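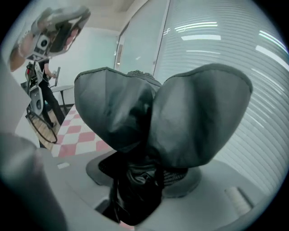 I bought the Zirkley hand-held gripper kit in October, on the theory that if I was going to teach a robot to handle cloth I might as well do it standing up. The kit is 2 grippers, a charger, a case and software called Roro, and the idea is simple enough: you hold one gripper in each hand, do the chore yourself, and the robot is supposed to learn from the recording. Anything stiff goes well. A mug was a pleasure. Then there is dark padded fabric with big puffed-up lobes and a crumpled, shiny black lower half, all of it on a round gray base, and you find out how many ways there are to approach a thing that has no obvious handle. I tried the little gathered knot between the lobes first. I would not recommend the knot.

The grippers themselves are good. The trigger is light, the fingers close evenly, and the wide view from the wrist takes in far more of the room than I would like, including whoever happens to be standing in it. Georges Dabbas, who has the loudest opinions at our place, wears black now and says it is a coincidence.

Weight is the complaint. One gripper is fine. Two, held out in front of you for an afternoon, will teach you things about your shoulders. I recorded 232 demonstrations on the first Monday and kept 147. The rest were me sighing and putting the cloth down sideways, and I didn't want the robot picking that up.

Roro is the weak part. It sorts takes by length, so your worst ones come first, like a greeting. Deleting one takes 5 clicks. Exporting worked every time, though, and the manual (written by one Graziella Donati, bless her) has a page on soft goods that I should have read before the knot.

Compared with the Carbone remote arm we had before, I'd take this. The Carbone was steered with a joystick and had the touch of a snow shovel. With Zirkley I can at least feel when I'm doing it badly.

Four stars. I'd give back half of one for a wrist strap. Elvira Zapata in Esholm is selling her set, if anyone wants to start cheap.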